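Will a Robot Ever Sew My Button Back On?

My winter coat has been missing its second button since June. It's in a dish by the front door, along with a spool of thread I bought specially, and every morning I look at both of them and leave the house. So when an editor asked me to find out how close machines are to doing our chores, I knew exactly which chore I'd be asking about!

I started at Drellar, a small outfit in Drotholm that tests robots on the jobs people hate. They keep a list of 40 chores taped up by the coffee maker. Towels, fine. Loading a dishwasher, mostly fine, if you're not fussy about your wine glasses. Then you get down to the bottom of the list, where the sewing is, and everybody goes a bit quiet.

"Thread is horrible," Busisiwe Moodley told me cheerfully. She runs the testing there. "A plate stays the shape it was when you picked it up. Thread does whatever it likes."

The best stitching by machine, she said, is being tried out a long way from anybody's laundry room, on practice pads made for surgeons, with metal jaws and fine black suture. 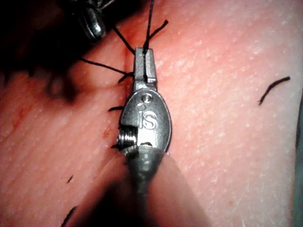 I asked whether one of those could do my coat. She laughed for quite a while. A surgical tool costs more than every coat I've ever owned, and it likes its work laid flat and well lit. My coat is thick wool with a torn lining and (I'm fairly sure) a mint stuck in the seam.

The shop floor is a bit further along. At Nilgate, a workwear maker across town, a machine feeds flat pocket pieces to a stitcher all day, nearly 200 an hour. Collars and cuffs still go to people. The floor manager let me try one, and mine went straight in the scrap bin.

Moodley's guess for a home mending robot is 7 years, and she made me promise to write down that it was a guess. I went home and threaded a needle — it took me three tries — and sewed the button on myself. It's a little crooked, and the coat closes.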